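Street Surface and Street Trees on the Oltwood Route
Project report, group 4
Gintarė Luik, Keegan Lachance, Hidayah Majimbun, Esi Quaye
Course supervisor: Salvador Esteves

1. Task

We were asked to pick a route through a district and record what a person finds along it at street level: the road surface, the markings, the curbs and the planting. We chose the Oltwood route because it passes through three kinds of street in a short trip. It starts at a wide junction, goes past large commercial buildings and ends among houses. The recording was made on 4th June. Keegan entered the notes in a Clirkix table, and the rest of us checked them against the pictures.

2. Section A, the junction

The road has several lanes, and the turn lane has a left-turn arrow in white paint. The markings can be read easily. The surface has darker patches in places, and one patch lies under the head of the straight-ahead arrow. We gave this section a low score for surface and a high score for markings. Part of the sidewalk edge is taken up by construction barriers, so we left it out of the walking score. 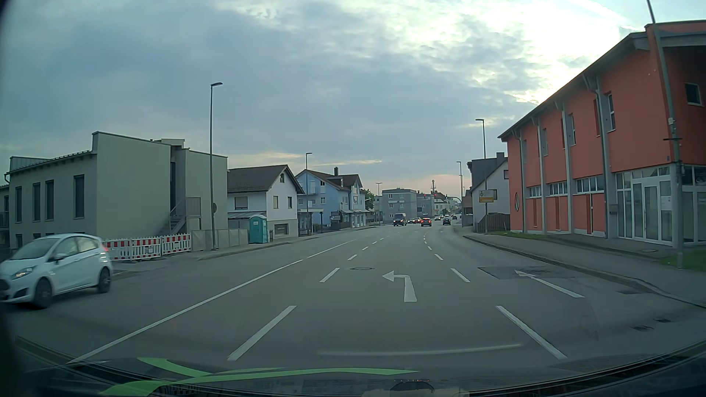
Figure 1. Section A, turn lane with patched asphalt and construction barriers along the sidewalk.

3. Section B, the commercial street

Section B is 694 m long on our map. The two sides are very different. One has a long ribbed wall with a few thin trees on curbed islands, and the other has a dense row of leafy trees. Esi suggested scoring each side separately, and we did that for the remaining sections too. The wall side got 3 points out of 10 for planting and the other side got 9.

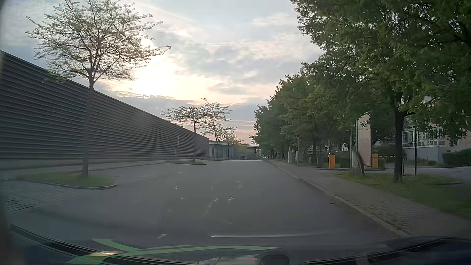

Why are small paving blocks used next to asphalt?
Blocks can be lifted and put back when a pipe or cable has to be reached, and the joints let a little rainwater through. Asphalt is smoother and cheaper over a large area, so it is usually kept for the main lanes.

4. Section C, the houses

The last section covers almost 500 m. Young trees stand in grass beds between the road and the houses, and there is a bus stop sign by the curb. The main fault in the surface is a long crack that has been sealed. Hidayah compared our scores with the Nartey scale from the course reader. On that scale a sealed crack counts as a repair and takes off one point, while an open crack takes off three.

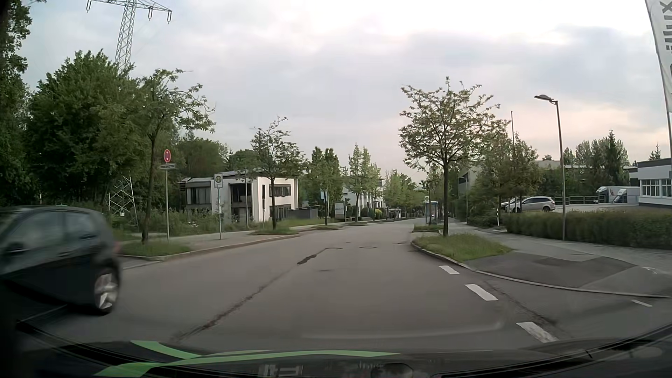 Figure 3. Section C, sealed crack in the road and young trees near the bus stop sign.

5. Problems

Our first score sheet had 17 items, which was too many to fill in the same way each time. Gintarė and Keegan scored Section A apart and disagreed on six of them. We cut the sheet to 10 items and scored the whole route again. We did not measure crack width or trunk size. Both would need a visit on foot, and this is planned for October together with the Niltevness group.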